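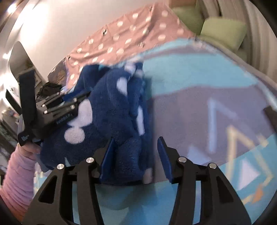 Fleece blanket, both grippers, new pads on

Previer – 6/20/25
Hello all, sorry for the ramble. I swapped the fingertip pads on my pair of hand grippers and gave the pivots a wipe while I was in there. Fleece is fine now, but I'm still not sure how hard the jaws should close on thicker plush things – the Womgate sheet just says "firm"! 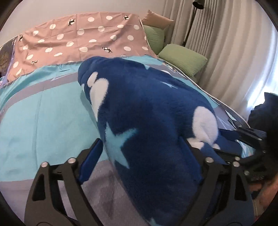
Urkari
Ease off a touch, I'd say. I squeezed far too hard all January and wore through a set of pads in 3 weeks, bless them.

Griffiths
I'd disagree there, Urkari, kindly meant. Mine slip if I'm gentle. I check the pivot screws every 50 grabs and leave the grip firm.

Previer
Every 50! I've been doing it every 10, so that's my evenings back. I'll try it softer first and let you both know.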